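## Comparing two grippers on the wrapper test

Any gripper can pick up a baseball. To find out which one you should buy, give both an empty sweet wrapper and a hole to post it through.

1. Mount the first gripper (ours was the Fekton) and run the Zaltgate controller at 60 per cent speed.
2. Fill the basket with toys, cans and cloths. Tidiness is cheating.
3. Set closing force to 3 and leave it there for both grippers, however much one of them sulks.
4. Run the sort until you have over 2244 picks, logging every miss.

For the wrapper, stop the arm just above the box and check where the fingers are pointing before you let it open them.

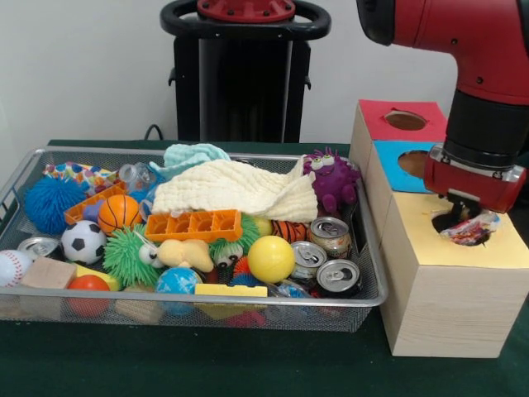 *Wrapper at the yellow-topped box, partly across the hole.*

Score a drop only when the whole item is inside. "Mostly in" goes down as a miss, a rule the Hoani gripper took badly.

Swap grippers, redo the tool offset and repeat from step 2. If you skip the offset, the second gripper will lose by a wide margin and you'll write a very confident report.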